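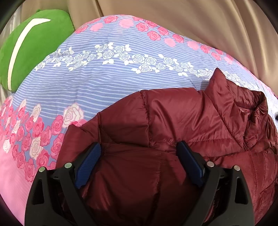 Photo: Bouchra Kettani

Chapter 4
What the Warmth Label Leaves Out

Walk into any outdoor store in August and the winter jackets are already on the racks, each with a tag that promises something. One is "rated to 15 degrees." Another is "up to 40 percent warmer." A shopper could fairly ask: warmer than what? Measured on whom, and doing what? The tag seldom says.

This chapter is about insulated clothing and the claims made for it. You met the three kinds of heat loss in Chapter 3, and you will need them here. A quilted jacket works mostly by holding air still. The filling, whether down or polyester, does very little warming on its own. It breaks the air inside each stitched channel into small pockets, and air that can't move is slow to carry heat away from the body. A puffer jacket is a bag of air with a zipper.

That much is well settled. The trouble starts when a maker turns it into a number.

Take a jacket we will call the Welunar. Its catalog page says the fabric "reflects 80 percent of body heat." Suppose a lab did measure that figure. It would most likely have been for radiant heat, on a flat piece of lining, with an open gap of air in front of it. Inside a real coat the lining is pressed against a sweater, and much of the heat leaves by other routes — through the seams, out of the collar, around a loose hem. The 80 percent may be a true number about a situation the wearer will never be in.

Catherine Lennox, who taught textile testing for many years, used to hand her students a stack of tags and ask them to cross out every claim that could not be checked. Few tags had much left on them. Her students complained that she was unfair to the makers. Perhaps she was, a little. Some firms do publish their methods, and we will read two such reports in Section 4.3.

Before you go on, find a jacket at home and copy down every claim on its tags. Keep the list. You will come back to it after Section 4.2, when we look at why stitching lines leak heat and why "100 percent windproof" deserves a second reading.

Terms to know: loft, fill power, clo value, baffle, cold spot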